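How Does a Ship Know Something Is Coming?

By Noémie Charbonneau

When I was nine, my aunt Ginette Fehr took me to see a navy ship that was open to visitors. I thought I'd like the big gun best. Nope! What I liked was a flat gray panel, high up on the side of the ship, that didn't seem to do anything at all. I asked a sailor what it was and she said, "That's how we see." I've been asking people about radar ever since.

So let's talk about it, because it's a lot easier to understand than you'd think.

Shout at a wall

Have you ever yelled "HELLO!" in a canyon or a really big gym? Your voice goes out, bumps into the wall and comes back to you. That's an echo. If the wall is close, the echo comes back fast. If the wall is far off, you have to wait a bit.

Radar does the same trick with radio waves. The ship sends out a quick burst of them (we call that a pulse), and then it listens. If the pulse hits an airplane, a little bit of it bounces back. The ship measures how long that took, and now it knows how far away the plane is.

Radio waves are very, very fast. They go at the speed of light! So the wait is tiny, much shorter than a blink, and a computer has to do the timing. 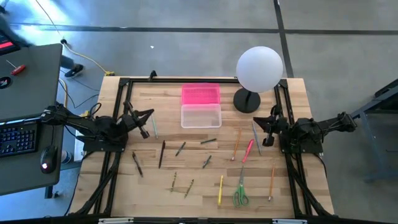 Now, knowing how far away something is isn't enough. You also want to know which way to look. An old-style radar has an antenna that spins around and around, and it sends its pulses out in a narrow beam, like a flashlight. If the echo comes back while the antenna is pointing north, the plane is to the north. Easy.

But a spinning antenna has to go all the way around before it can look at the same spot again. A fast plane can travel quite a way in that time. That's where my flat gray panel comes in. It's made of lots of small antennas packed side by side, and by changing the timing of each one just a smidge, the crew can point the beam left, right, up or down without moving the panel at all. I still think that's the coolest thing on the whole ship.

Friend or not?

An echo doesn't come with a name on it. My friend Nilton Nina, who used to work a radar screen, told me that one night in October he watched a blip for 25 minutes before anyone knew what it was. It was a cargo plane that had wandered off its route.

To help with this, many planes carry a gadget that answers when a radio signal asks, "Who are you?" The answer comes back as a code. If there's no answer, the crew gets curious and starts checking other things, like how fast the blip is going and how high up it is.

Try it yourself: draw a radar screen

Draw a big circle on paper and put a dot in the middle. The dot is your ship. Draw 2 smaller circles around it for distance, and write N, E, S and W around the edge. Then have a friend call out a direction and a circle ("East, second circle!") and mark the blip.

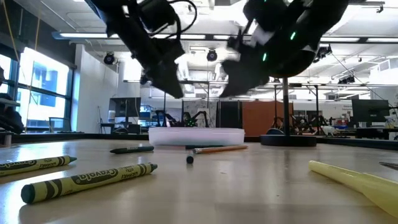

Two green crayons with "Crayola" on their wrappers, and another dark green one farther back.

After a few turns, let your blips move. Mark the same plane three times and join the marks with a line. Now you can guess where it's headed next! Radar crews call that line a track.

Words to know

Pulse: a short burst of radio waves.
Blip: the mark an echo makes on a screen.
Track: the path a blip has followed.

Got a question about radar? Ask a grown-up to help you send it in, and I'll answer as many as I can next time.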